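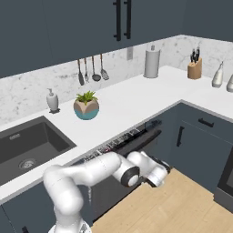
The arm reaching in toward the dishwasher in my practice kitchen.

My practice kitchen only exists on the computer, and I love it for that. No chipped mugs, no suds on the floor, and if I make a mess of a run I hit reset and have another go. I spend my evenings in there driving a robot arm by remote control so it can learn dish duty from my demos, and people in the comments keep asking how I get clean ones. So these are my tips, in no special order, from somebody who has saved 422 demos and thrown out plenty more.

Warm up before you record. I give myself 5 minutes of waving the arm around with recording off. My hands are stiff after a day of typing and the first few grabs are always terrible (always!). By the second cup of coffee I'm fine.

Pick one way of doing the job and stick to it for the whole session. I used to come at the rack from the left, then from above, then from wherever the arm happened to be, and I thought all that variety was helping. My first batch of 60 was so mixed up that the arm I trained on it would dither over the rack like me in front of an open fridge. Now if I want two approaches I save them in two folders, and I write the approach in the folder name.

Go slow near wires. Speed is fine out in the open, between the counter and the rack, but once the fingers are down among the tines I drop the controller to its lowest setting and nudge. Tap, look, tap, look. It feels silly and it makes for a much better demo. 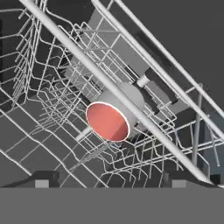
Cups are the thing I get asked about most. I like to get the fingers well down the side before I close them, because a pinch right at the rim lets a cup swing. Then I stop and count to two in my head before lifting. That little pause seems to help the arm learn that closing and lifting are separate steps. And lift along the line of the wires, please, or you'll hook one and spend the next minute wiggling.

Use more than one view! I drove for weeks with just the one straight behind the arm and wondered why I kept bumping things. Put a second one off to the side where you can see how far over the counter the wrist is, and keep the close-up from the gripper going too. I glance at the side view for height and the gripper view for everything else. 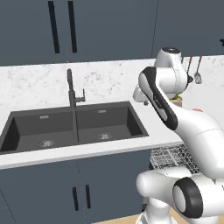

Side view, with the gripper over the counter by the sink.

Watch your elbow. Not yours, the robot's (though yours too, get a chair with arms). It's so easy to stare at the fingertips and forget there's a whole lot of arm trailing along behind. Before every reach I check that the elbow has room to swing, and if it doesn't, I back all the way out and start the reach over. Trying to fix it halfway gives you a weird curly path that you really don't want copied.

About the controller. Mine is a Bostska, the older one with the rubber thumb grips, and I mapped open and close to the same button so I can't hit the wrong one. A reader swears by the Mirura glove. I borrowed one and my hand cramped up, but if you have small hands you might get on with it better than I did. Wipe the grips down with a barely damp cloth every so often, they get gummy.
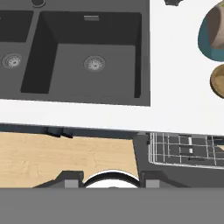
Line up over your target first and come down second. I center the spot I want between the two fingers while I'm still high up, let go of the stick completely, and then use only the down control. Diagonal swoops look great on playback and they're a pain to learn from. Same going into a sink: straight down, pause, straight back up until you've cleared the rim, and only then sideways.

Name your files right away. I have a folder called "stuff" with 177 runs in it from last February and I couldn't tell you what half of them are. These days it's task, approach, good or bad, done before I reach for the next cup. Keep a few of the bad ones, by the way. I rewatch mine when I'm getting sloppy.

And quit when you're tired. My last ten demos of a long night are nearly always the ones I delete in the morning.

Next time I'll get into plates, which I'm still pretty bad at, so if you have a good way of getting them in between the tines, leave me a comment.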